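Tustix Student Robotics Project, Workshop Notebook
Entry: Mon 10 September
Recorded by: Zanele Steyn
Reviewed by: Tshepo Zwane

Purpose of session

The session continued the table-clearing task for the student project. Work since June has been done at the bench in the Hlongwane building, with one object on a plain surface. The course plan calls for demonstrations to be gathered in public eating areas with the hand-held gripper before any training run is accepted for grading. The dining hall was used under the written permission already in the project folder.

Preparation

The gripper was checked at the bench before departure. The screws on both fingers were tightened and the pads wiped with a damp cloth. The left pad had shifted slightly after the last session and was reseated. Students should note that the pad must be pressed fully home before the opening width is calibrated. Calibration carried out in the other order was the cause of the bad width readings in the previous set, and those recordings have been moved to the rejected folder.

The mapping pass was made first, with slow movement around the table at chest height. The first pass was discarded for excessive speed. The second was accepted.

Procedure

1. Operator stands at the table edge and holds the gripper level, fingers fully open.
2. Operator approaches the target object from the front, closes, lifts clear of the table, and sets it down at the agreed place.
3. Operator withdraws to the starting position and pauses before the next attempt.
4. Items on the table are moved by hand between attempts, as listed on the Flirkholm sheet.

The target for the day was 25 accepted demonstrations per operator. Tshepo completed his share. I stopped at 16 because the battery was low, and the spare had been left on the charger at Hlongwane. The remainder will be made up at the next session.

Observations

Drink bottles should be gripped at the middle of the body. When the operator closed near the cap, the bottle tilted on lifting. Two such attempts were marked as failures and kept, as the instructor has asked for failures to be labeled and not deleted.

Paper items remain difficult. A napkin can be taken if it is crumpled. A flat sheet cannot be lifted reliably with the present pads, and Tshepo has proposed sliding it to the table edge first. This was not tried.

Reflections from the ceiling lights were a concern on the white tabletop. Exposure was fixed at the start and left alone for the whole session. A short review on the laptop showed no washed-out areas on the objects themselves, though the table surface is very bright in several recordings.

Data status

The combined set now stands at roughly 400 demonstrations, of a required 600. Files were copied to the Sellska drive the same evening and the checksums matched. The labels have not been entered.

Actions

Z. Steyn: enter labels for this session; add the spare battery to the packing list.
T. Zwane: write up the sliding method for flat paper and test it at the bench.
Both: agree on a fixed starting height for the gripper. Our two sets of recordings begin at visibly different heights, and the instructor is likely to raise it.

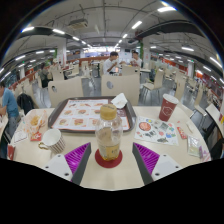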